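25 August 2021

The Tarkeck pre-production estate was returned to the workshop this morning after 279 miles on the northern route. Kiều Dương reported that the steering remains heavier than the figures would suggest, particularly on the approach to slow junctions. Her notes have been passed to the chassis group.
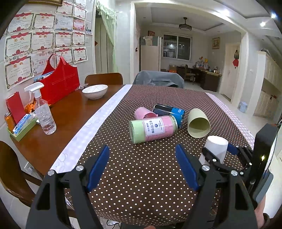 The afternoon review considered the rear seat. Two rear layouts remain under study - the fixed bench and the sliding one - and Mr. Ogilvie asked that the decision be held until the May trim costs have been checked again. I agreed.

Semple has confirmed delivery of 17 door seals. The tailgate seal is still outstanding, and I shall write to them tomorrow.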